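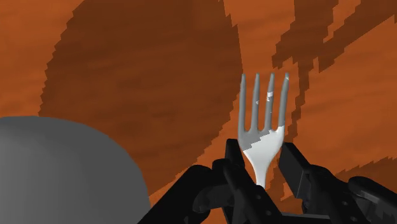 Carleen Pirihi asks why climbers get out of breath on a high mountain when there is still air all around them.

Air is made of tiny bits called molecules. Near the sea, the weight of all the air overhead presses these molecules close together. High on a mountain there is less air overhead, so the molecules are spread farther apart. Each breath then brings in less oxygen, the gas your body needs to make energy.

The body can adjust, but it needs time. Climbers may stop at a camp for several nights before going higher. During this time they breathe faster, and their bodies begin to make more red blood cells, which carry oxygen.

Some climbers also carry oxygen in metal tanks and breathe it through a mask.

Word to know
Altitude: how high a place is above the level of the sea.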